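After a winter in which my hands cracked at every knuckle, I resolved to change the products I use on them and to keep a proper record of the results. Readers of this blog will know that I am cautious about skincare purchases and that I seldom replace anything before the container is empty. In January, however, the condition of my skin was poor enough to justify an exception.

The first step was to stop using the liquid soap beside the kitchen sink. It was strongly scented, and I had bought it chiefly for the price. I replaced it with the unscented cleansing bar from Parnstead, which is sold in a plain carton and produces very little lather. The absence of foam takes some getting used to. For the first few days I found myself washing twice out of habit, and I would advise anyone making the same change to resist doing so.

The bar must be kept on a draining dish. Mine was left in a puddle overnight on one occasion and lost a good part of its underside. 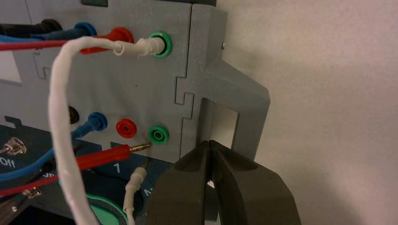 The second step was the selection of a hand cream. I considered two. The Ulby Overnight Balm is a dense, waxy preparation in a shallow tin, and it has to be warmed between the palms before it will spread. The Majumder Daily Hand Cream comes in a tube and is considerably lighter. Both are offered without fragrance, although the Majumder has a faint smell of oats that disappears within a minute or so.

I used the Majumder cream during the day, after each wash, and the Ulby balm at night under a pair of cotton gloves. The gloves were the least agreeable part of the arrangement. They are warm, they make it impossible to turn the pages of a book, and one of them was usually at the foot of the bed by morning. I nevertheless kept to the routine for 15 nights before allowing myself to form an opinion.

The improvement on the backs of the hands was evident by the fourth night. The knuckles took longer, and the skin beside the thumbnails longer still. At the end of the period the cracks had closed, with the exception of one on the right index finger that has troubled me every winter for years. I have come to regard it as a permanent resident.

With regard to texture, the Majumder cream is the more practical of the two. It is absorbed quickly enough that one may handle paper or a telephone shortly afterward. The Ulby balm leaves a visible film, and I would not recommend applying it before touching anything made of suede. A mark on the cuff of my good coat remains under review.

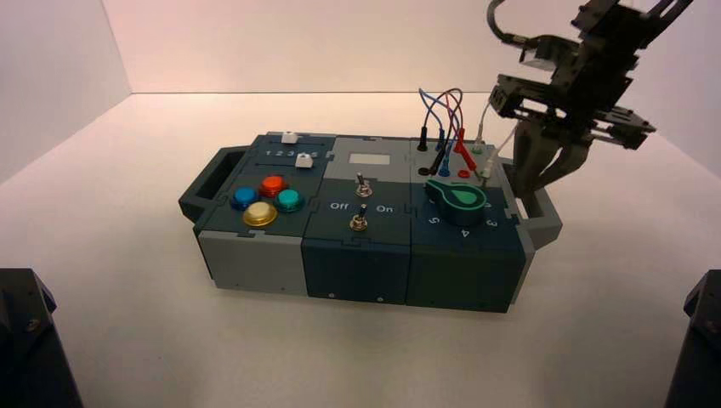 Price deserves a separate comment. The Ulby tin cost me $67 at Haritz, the pharmacy near the station, and I hesitated at the counter for some time. A tin of that size should last through to spring if used only at night, but it remains a considerable sum for a product intended for the hands. The Majumder tube was a more modest purchase, and I have already replaced it once. Haritz keeps both on the lower shelf behind the sun care, where they are easily missed.

I also tried the Parnstead cuticle oil, which was included as a sample with the soap. The applicator is a small brush that sheds its bristles, and I found two of them stuck to a fingernail the following morning. The oil itself is pleasant and rather thin. I would consider buying it in a bottle with a dropper, should one become available.

Several readers have written to ask whether I still use the lavender cream reviewed last year. I do not. The scent became tiresome, and the pump ceased to function with a quarter of the contents remaining. I cut the bottle open with kitchen scissors and finished what was left on my elbows and heels, for which it was entirely adequate.

I intend to continue with the present routine until the weather turns, and then to put the balm away and see whether the lighter cream is sufficient by itself. The cotton gloves will be washed and returned to the drawer. Next month's entry will concern lip balms, of which I have accumulated more than I care to admit.

Contact | Copyright, all rights reserved | Back to top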